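The Sweet Tray

Eleven minutes. Jyoti had said twelve but that was before the lift stuck, and the lift always stuck.

"Just put them in the tray," Girish said. He was on the phone to his brother, or pretending. "It's sweets. Tip them in."

You don't tip them in. Her grandmother never tipped. Her grandmother had a brass dish with 1897 scratched on the bottom, and every Diwali, every birthday, every time the man came about the boiler, the dish came down and the sweets went round it one at a time. Gold at the edges. Red in the middle. Purple wherever there was a gap, becuase purple was the one people took last.

The dish had gone to Avis, with the good spoons. Fine. Avis had the bigger house.

So a tray, then. White, six sides, bought by Zane with his own money and handed over as if it might go off. And the sweets in a heap next to it, out of the bag, waiting for her to be her grandmother.
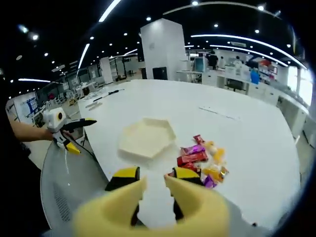

The tray, still empty, and the sweets beside it.

She started with a red bar. Too long for the side she wanted. Turned it. Better, then not better.

"Uncle Sushil's parking," Girish said.

"Which one?"

"Ahuja. No – Jaiswal. Both. They came togehter."

Both Sushils. In one car. They hadn't spoken since April, since the business with the Terkel shares, and now they were downstairs hunting for a space and presumably agreeing about it.

Purple. Purple. A gold one that crackled so loud she nearly dropped it. The screwdriver, or whatever it was, was still lying at the back of the table where Zane had left it and she thought, move that, and didn't.

"Do you want help?" Zane, from the door. Hands in his pockets.

"No. Yes. What goes next to orange?"

He came and looked. Properly looked, head on one side, the way he looked at engines.

"The little pink one," he said.

It did, too. She put it there and it sat as if it had been invited. Her throat went tight, stupid, over a sweet.

Voices on the stairs. So not the lift, then – the two of them climbing, stopping on each landing, one laughing at something. Old man's laugh, all wheeze. She hadn't heard it in so long she couldn't have said whose.

Four left over. No room. She gave two to Zane and put two in her cardigan pocket.

"Door," said Girish.

"I know," said Jyoti, and picked up the tray.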